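## 4. Instalación de la sonda de nivel en humedales y lagunas someras

Esta sección describe el montaje de la sonda Desico en zonas con lámina de agua permanente o estacional. Para pozos de observación, véase la sección 5.

### 4.1 Antes de empezar

Compruebe que dispone de la autorización del organismo gestor del espacio protegido. En época de cría no se accede a carrizales sin acompañamiento de la guardería.

Material necesario:

- sonda con cable de 8 m
- registrador Nasach con batería cargada
- tubo de protección ranurado
- mira graduada y nivel de burbuja
- bridas de acero inoxidable

> **Precaución.** No introduzca la sonda en sedimento. El limo obstruye la membrana y la deriva resultante no se corrige por software.

### 4.2 Montaje

1. Elija un punto que conserve agua en estiaje, apartado de desagües y de pasos de ganado.
2. Clave el tubo en vertical hasta alcanzar sustrato firme. Verifique el aplomo con el nivel en dos direcciones perpendiculares.
3. Deje el orificio de ventilación por encima de la cota máxima conocida.
4. Baje la sonda despacio hasta tocar fondo y súbala 11 cm. Fije el cable con dos bridas, sin estrangular el capilar de compensación.
5. Conecte el registrador. El indicador verde parpadea tres veces.
6. Lea la mira y anote el valor en la ficha de estación, junto con la hora oficial.

**Nota.** Si el tubo cede al empujarlo con la mano, repita el paso 2 en otro punto. No lo calce con piedras.

### 4.3 Configuración del registrador

1. Abra el programa Breathnach y seleccione *Estación nueva*.
2. Introduzca el código asignado por la red Gramirstead. El código no admite espacios ni tildes.
3. Fije el intervalo de lectura en 600 segundos. En lagunas mareales, consulte la tabla 7.
4. En *Referencia*, escriba la lectura de la mira obtenida en 4.2.
5. Pulse *Guardar y cerrar*. El registrador no toma datos mientras la ventana permanezca abierta.

> **Precaución.** El cambio de intervalo borra la memoria interna. Descargue los datos antes de modificarlo.

### 4.4 Comprobación y mantenimiento

Repita la lectura de mira a los 27 días. Si difiere más de 1 cm del valor registrado, corrija la referencia y conserve ambas cifras en la ficha. No modifique la serie original.

En cada visita, retire algas y restos vegetales de las ranuras con cepillo de cerdas blandas. Está prohibido el uso de alguicidas o detergentes dentro del humedal. Sustituya el desecante cuando vire a rosa.

Las estaciones retiradas se comunican a la red en el mismo mes. El tubo se extrae entero y el hueco se rellena con material del propio emplazamiento.

Revisión del texto: 2026-07-18.
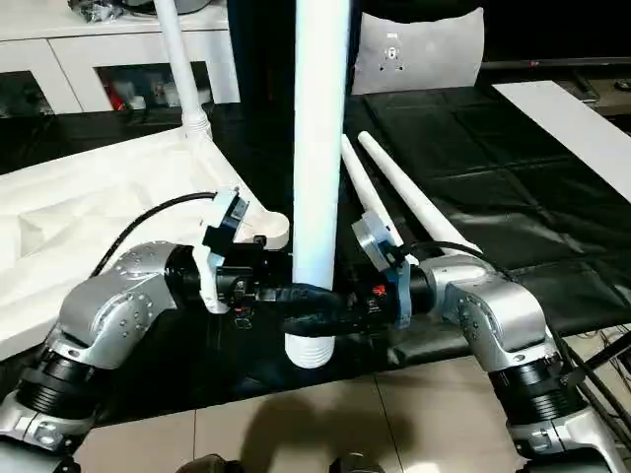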